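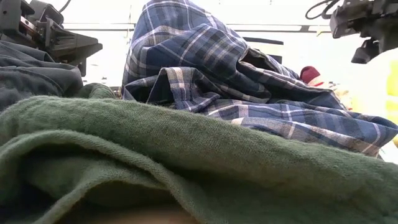

Household laundry advice concentrates on the wash and the fold. It passes over the stage between them, in which a mixed load is a heap and has to be taken apart. I want to argue that this stage decides most of the time spent, and that the usual method, picking up whatever is on top and folding it on the spot, is a poor one. A heap is not a stack. Put an olive-green fleece in front of a blue plaid flannel shirt, with a slate-gray garment partly under the end of the fleece, and there are already three pieces with no usable order. The long tail of the flannel goes behind the fleece. Pull the fleece first and the gray piece may come along with it; pull the shirt first and the tail has to be dragged out. Neither choice is wrong, but each has a cost, and the cost is paid again at every piece down to the bottom.

I kept a log of my own laundry for 30 loads, from November on. The household is four people, one of them small. The log covered 746 pieces, socks counted singly. I timed two methods on alternate loads. In the first, each piece was folded as it came off the heap. In the second, every piece was sorted by size onto an open surface before anything was folded. The second method was faster by nearly a quarter. I had expected the extra handling to cancel the gain, as each piece gets picked up twice.

The explanation I settled on is a dull one. Folding a sweater and pairing a sock are different jobs. They need different amounts of surface, and they put the hands in different places. A person who alternates between them clears a space, uses it, fills it with something small, and clears it again. In my log the clearing was the largest single item after the folding itself. Sorted first, the surface is cleared once for the large pieces and then not again.

Venkatesh Kartha, who ran the linen room at a guest house called Muriithi and read an early version of the log, objected that a linen room has no such problem. He is right, and the reason is instructive. Sheets and towels come in a few sizes. There is no heap in the sense I mean, only a quantity. The problem belongs to mixed loads, where a fleece and an infant sock go through the same drum.

Large knits deserve separate treatment. They have no stiffness. A woven shirt shaken once by the shoulders will hang more or less in its own shape, and the seams show where the folds should go. A ribbed knit shaken the same way lengthens, and if it is heavy it lengthens a good deal. It should be laid down, opened out from the neckline, and squared by hand, which takes more table than people tend to allow. The small pieces must be somewhere else while this is done.
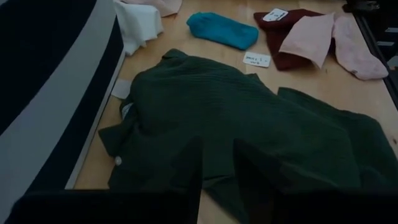
A dark green ribbed knit needs the middle of the table; the small pieces go along the far side.

Ashwin Krishnan, who shares my interest in this and few of my conclusions, puts small pieces back in the basket while he folds the large ones. His argument is that table space is scarce and a basket is free. I tried it for six loads. The small pieces work their way to the bottom, where they have to be dug out, and a sock that was visible at the start of the job is looked for at the end of it. I would sooner give up a strip of table. The strip need not be wide. A hand's width is enough for socks laid flat, and laying them flat is what makes the pairs easy to find.

Color matters here more than the manuals allow. Navy, black and dark maroon socks are one color under an evening bulb. Most of my mismatches, 11 of 14, were made after eight at night, and all of those were in dark socks. Pinks and pale blues can be paired in almost any light. The sensible order is therefore dark socks first, by day if possible, and pale ones whenever there is time.

The basket itself should be emptied in stages. Tipping it out whole is quick and produces exactly the heap described at the start, only wider. Taking out an armful at a time keeps the tangle inside the basket walls, where it does no harm, and leaves some table free throughout. My basket is a soft-sided Wimau with one handle gone. A rigid one would stand up better as it empties, but a soft one can be pushed down so that the bottom is easier to reach.

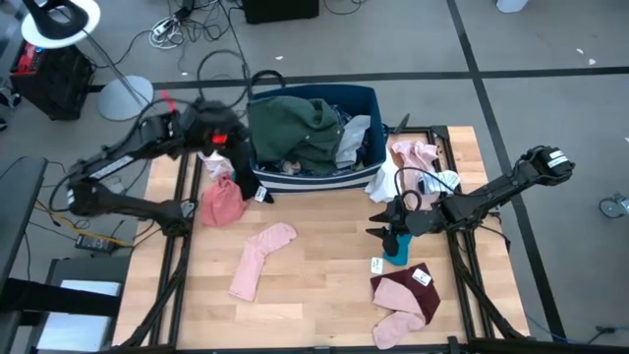
Should socks be paired before or after the rest of the load is folded?

After. Lay them out flat as they turn up, leave them alone until the basket is empty, and pair them in one pass. Pairing early means searching the load for a partner that has not come up yet.

I will concede one point to the fold-as-you-go side. A job left half done under their method leaves some clothes finished and the rest in the basket. A job left half done under mine leaves a table covered in sorted clothes and nothing put away, and if the table is also where people eat, the whole lot goes back in the basket and the sorting is lost. This happened on two of my loads, and I counted the lost time against the method. It was still ahead. In a household with more interruptions than mine it might not be, and I would want to see a log from one before pressing the case further. Loads of fewer than a dozen pieces can be done in either order.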